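Bon, fil du soir sur une question qu'on me pose à chaque repas de famille : est-ce que les machines savent ranger une maison, oui ou non ? J'ai passé une bonne partie du printemps là-dessus et j'ai plein de choses à raconter.

1/ D'abord le contexte. Je bricole depuis avril sur le projet Kivi, qui s'intéresse à une seule corvée : prendre ce qui traîne et le mettre dans le bon panier. Pas de vaisselle, pas de linge, pas d'escaliers. Juste trier et ranger. Ça paraît ridicule, et c'est passionnant !

2/ Les robots d'usine font ça depuis longtemps, me direz-vous. Oui, quand la pièce arrive toujours au même endroit, dans le même sens, sous la même lampe. Chez Onotine, l'atelier où j'ai débuté, la machine de conditionnement prenait 875 flacons à l'heure sans broncher. Tournez un flacon d'un quart de tour : arrêt complet.

3/ À la maison, personne ne pose les choses dans le même sens. Une carotte en jouet, un petit pot couché sur le côté, du pain, tout ça dans un panier jaune, et un panier en osier à côté. Pour un enfant de 4 ans c'est un jeu. Pour une pince à deux doigts, chaque objet est un problème différent.
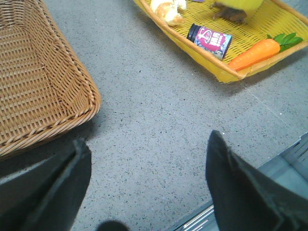
4/ Wurkeo me répond que sa mère range plus vite les yeux fermés et que tant que ce sera le cas, il ne voit pas l'intérêt de payer une machine pour ça.

5/ Objection reçue ! La vitesse, on n'y est pas du tout, je le dis sans gêne. Sur notre dernière série, 257 prises tentées, et à peu près 70 % réussies du premier coup. Un humain qui raterait presque un objet sur trois, on lui retirerait le panier des mains. Mais ma tante, qui a les doigts pris par l'arthrose, se moque bien que ça prenne dix minutes ou une heure. Elle voudrait que ce soit fait quand elle revient du jardin.

6/ Ce qui marche bien aujourd'hui : les objets rigides, de taille moyenne, un peu écartés les uns des autres. Un cube, une petite bouteille à bouchon, même couchée. La machine repère, s'approche, serre, dépose. Quand tout s'enchaîne, je vous jure que je souris encore comme au premier essai.

7/ Ce qui marche moins : le mou, le brillant, le transparent. Le pain s'écrase si on serre trop et tombe si on ne serre pas assez. Les anses de sac, n'en parlons pas. Et deux objets qui se touchent deviennent souvent un seul objet bizarre du point de vue du logiciel.

8/ Mon épreuve préférée reste le rouleau d'adhésif. Posé à plat, un trou au milieu, des couches de ruban transparent qui renvoient la lumière… Par où le prendre ? Par l'extérieur, si la pince s'ouvre assez. Par le bord, un doigt dans le trou et l'autre dehors, si on vise juste. Nous, on choisit sans y penser. Essayez de l'écrire sous forme de règle, vous verrez – j'y ai laissé deux soirées. 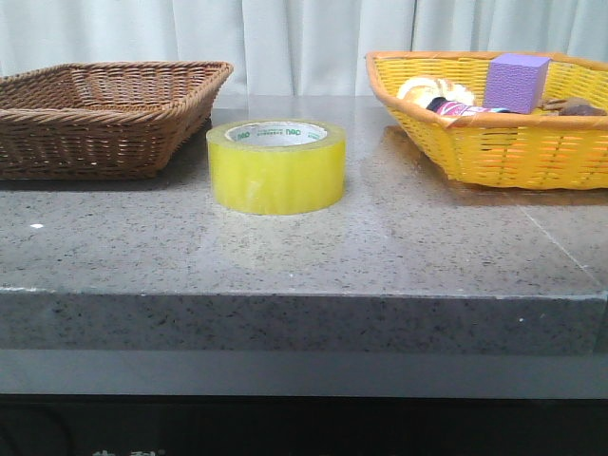 9/ Et l'atelier, alors ? Même combat. Chez Cillell, on m'a demandé si la méthode pouvait remettre les outils en place en fin de poste. Pour les pinces et les clés, je dirais bientôt. Pour les chiffons et les câbles, je ne promets rien du tout.

10/ Donc ma réponse pour le prochain repas de famille : ranger un plan de travail dégagé, avec quelqu'un dans la pièce, oui, ça commence. Ranger une chambre d'ado, non, et de loin. Entre les deux il y a énormément de travail et je trouve ça génial.

11/ Si vous avez chez vous un objet pénible à attraper, dites-le-moi en réponse. J'ai déjà « le savon » et « le chat ». Pour le chat, on va passer notre tour.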